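4. Viewing conditions at the Wokislow screenings

Figure 2. Two grey robot arms over a white work surface, with black bands at the top and bottom.

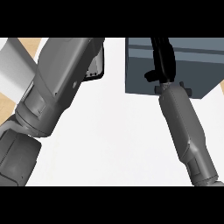
4.1 The late programme

The late programme of the Wokislow festival was shown in one hall, the former Nerier cinema, and consisted of 11 short films. Most were horror films, but the programme also had two comedies and one film without any spoken words. The order was chosen by the programmer, Kalliopi Politis, who explained to us that she puts the slowest film in the middle, when people have settled but are not yet tired. We did not ask her to change this order for our study. The results must therefore be read with some care, as we cannot fully separate the effect of a film from the effect of its place in the evening.

The hall was nearly full, with 100 seats, and the audience was mostly local. Many of them had come in other years too, and they knew what kind of films to expect. In the early programme, which we described in Section 3, the audience was younger and more mixed.

4.2 Laughter in the wrong place

Directors of low-budget horror often fear laughter. In the interviews made in September, three of them used the same expression, that a scene was "lost" when the hall laughed. Our notes from the screenings give a less simple picture. In Tralleck, the first film of the evening, people laughed loudly when the cellar door opened by itself, and a short time later the same people were completely silent. We think that the laughter prepared the silence. It let the audience relax together, and after this they were more open to the scene on the stairs.

In the film by Gkikas the case was different. Laughter came during the long speech of the father, and it did not stop. Viewers who wrote on the answer cards mentioned the sound more often than the acting: the voice was recorded too far from the actor, and some words could not be understood. One viewer wrote that she "liked the house but could not believe the man". Problems with sound were mentioned on the cards for six films, and problems with the image for only two.

4.3 Talk after the screening

After the last film the bar stayed open, and we remained there to listen and to take notes. Viewers spoke mainly about endings. A film with a weak beginning was easily forgiven if the last minute was strong – the opposite was rare. This agrees with the cards, where the highest marks went to films number 10 and 11 in the running order. It is possible that these films were simply fresher in the memory. To test this point, the same films would have to be shown in another order to a similar audience, and this was not possible within our project.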